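3.2. Recogida de demostraciones

Las demostraciones se obtuvieron por dos vías. En la primera, que llamamos guiado manual, el operador sujeta el brazo por la muñeca y lo desplaza con el control en modo de compensación de gravedad. En la segunda, el operador permanece sentado a dos metros de la encimera y mueve el brazo con el mando de seis grados de libertad Vumell, mirando únicamente la imagen de la cámara de muñeca. Las dos vías comparten el mismo registro: posiciones articulares, apertura de la pinza, par estimado en cada articulación e imagen de la muñeca, todo ello a 20 Hz y con una marca temporal común.

El conjunto Sandcombe contiene 133 demostraciones válidas. De ellas, 94 se grabaron por control remoto y las 39 restantes por guiado manual. La diferencia se debe a que el guiado manual introduce con frecuencia la mano del operador en el campo de la cámara, y esos episodios se descartaron cuando la mano tapaba el objeto durante el agarre. No se descartó ningún episodio por lentitud ni por correcciones del operador, siempre que el objeto terminara en la zona de destino.

Cada episodio empieza desde una postura de aproximación con la pinza casi cerrada y los dedos cerca de la superficie. La postura se eligió tras varias pruebas preliminares en las que los operadores, al partir de una posición más alta, tardaban en orientarse y describían trayectorias de búsqueda que después el modelo reproducía. Con los dedos bajos, la distancia a la encimera se aprecia mejor en la imagen y el primer movimiento suele ser lateral (figura 2).
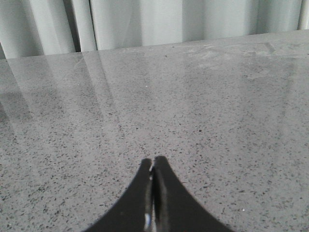
Figura 2. Vista desde la cámara de muñeca, con los dedos de la pinza sobre la encimera y sin objeto.

La superficie de trabajo plantea dos dificultades para el aprendizaje a partir de imágenes. El moteado oscuro sobre gris tiene un tamaño aparente que varía con la distancia, y el pulido devuelve reflejos de la cortina blanca del fondo en forma de franjas claras. Estas franjas se desplazan con la cámara y no están fijas a la superficie. En una versión anterior del modelo, entrenada sin aumento de datos, observamos que la política corregía la trayectoria en respuesta a los reflejos. Optamos por conservar la encimera tal como estaba, sin tapete ni marcas adhesivas, y por aplicar variaciones de brillo y contraste durante el entrenamiento.

Antes de grabar, cada operador practicó con ambos métodos hasta completar tres colocaciones seguidas sin intervención del supervisor. Las instrucciones fueron mínimas: acercarse al objeto, cerrar la pinza, levantarlo y soltarlo en el destino. No se indicó ninguna trayectoria ni se fijó un tiempo límite. El inicio y el final de cada episodio se marcaron con un pedal, de modo que el operador no tuviera que soltar el mando ni el brazo.

El guiado manual produjo trayectorias más cortas y un perfil de velocidad más suave. Las del control remoto contienen pausas, sobre todo justo antes del cierre de la pinza, cuando el operador comprueba la alineación en pantalla. Estas pausas son un problema conocido en el aprendizaje por imitación – la política puede quedarse detenida en un estado que en los datos aparece repetido muchas veces – y por ello se eliminaron los tramos sin movimiento articular de más de 800 ms. Los tramos más breves se mantuvieron.

Las señales se sincronizaron y recortaron con la herramienta Plurkaro, que exporta cada episodio como una secuencia de pares observación–acción. La acción se expresa como desplazamiento de la muñeca respecto a la postura actual, más la apertura deseada de la pinza. En el guiado manual no existe una orden enviada al brazo, así que la acción se reconstruyó a partir de la postura medida en el instante siguiente. La misma reconstrucción se aplicó a los episodios de control remoto, aunque en ellos sí se disponía de la orden original, para que ambos subconjuntos pudieran mezclarse en un único entrenamiento. La comparación entre los modelos entrenados con cada subconjunto y con la mezcla se presenta en la sección 4, junto con los resultados en el banco Garrido.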